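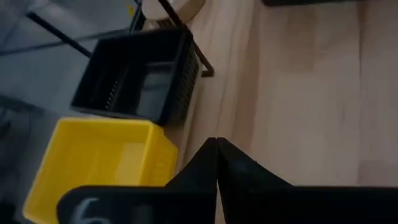

Storage Bins for the Shared Project Room

1. Purpose

The present report considers how open plastic bins are used in the shared project room at Trallgate, and recommends a layout for the coming term. The work was carried out in October 2024 as part of the Solier module on everyday storage.

2. Method

Students who use the room were invited to complete a short form, and 70 replies were received. Respondents were asked where they leave shared items at the end of a session and what makes those items hard to find again.

3. Findings

Colour was the most frequent subject of comment. Respondents found yellow bins easy to locate from the doorway, while black bins were often overlooked beside dark equipment. Several replies asked for bins with slotted sides, so that contents could be checked without lifting anything out. Bins left on the floor were considered convenient but liable to drift into the walkway.

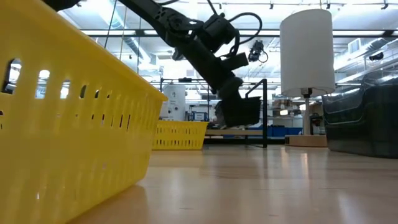 Figure 2. Yellow baskets with slotted sides on the light wooden floor.

4. Recommendations

Yellow bins should be kept for items in daily use and black bins for spare stock. Each bin should have a marked place on the floor, clear of the walkway. The layout should be reviewed in November, when the second group begins to use the room.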